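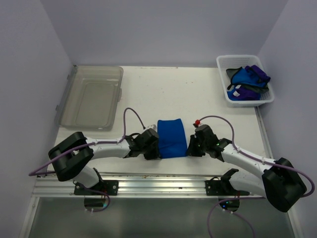

I switched the clasps on the long necklaces in February, and the change has held up well enough to write down.

The old ones were spring rings. The tab on a small spring ring is hard to catch with a fingernail, and the spring fails before anything else on the piece does. I now use a lobster clasp from Vostik, in sterling, attached with a closed jump ring at each end. The ring is 18 gauge with a 3 mm inside diameter. A thinner ring opens under load. A thicker one won't pass through the last link of the Palomino chain, so that chain gets a soldered connector first.

Nisreen Smadi asked whether brass rings would do for the cheaper line. They will for a while. Brass work-hardens if you open and close it more than twice, and then it cracks at the bend. Twist the ends sideways, never apart, and bring them slightly past each other before letting them spring back.

Tumbling comes after assembly. I run 400 grams of mixed steel shot with a drop of dish soap for two hours. Anything with pearl or turquoise stays out of the barrel and gets wiped by hand.

I have 318 of the old spring rings left in a drawer. Sawsan Hijazi is taking half for anklets. The rest will go on sample cards.

Last updated: February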